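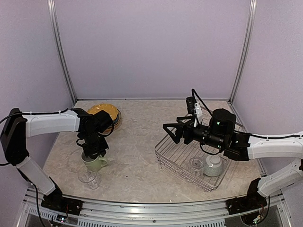
Come and do the dishes with us – helpers wanted for our January open day

We're after a handful of friendly people to help out when we throw the doors open at our Trodville workshop in January. If you've ever wanted to have a go at steering a pair of robot arms through a pile of crockery, this could be your kind of afternoon!

I run the visitor side of things for Noner, our kitchen chores project. At the moment it's all mugs, cups, plates and a wire dish rack, and the two arms have to get everything where it belongs without a chip. The clear glasses are the tricky ones (they're hard enough for me to see on that marbled benchtop, and I know where I put them). Last year 114 people came through and most of them wanted to talk about the glasses, so brush up on your glass chat.

What you'd be doing

You'd greet visitors at the bench, reset the dishes between runs and help people take their turn at the controls. Shifts are 2 hours with a proper break in the middle. We also need one person who's happy out the front with the sign-in sheet and a loud, cheerful voice, because the foyer gets noisy – really noisy once the school groups turn up.

Who we're looking for

Anyone 16 or over. You don't need to know a thing about robots. I came here from a garden centre and picked it up as I went. It helps if you're patient with kids and don't mind answering the same question over and over. There's a bit of standing, but we've got stools, so tell me if you'd like one.

What you get

A $114 gift card for each shift, lunch, and a practice session the week before where you can play with the arms as long as you like. If you're coming over from Wivville, the 664 bus stops across the road and we'll cover your fare.

How to put your hand up

Send a few lines about yourself through the contact form on this page, with "Fu Room helper" in the subject line (that's the room the demo's in). Please get it to me by January 4, 2025. No résumé needed! I'll write back to everyone, even if it takes me a few days.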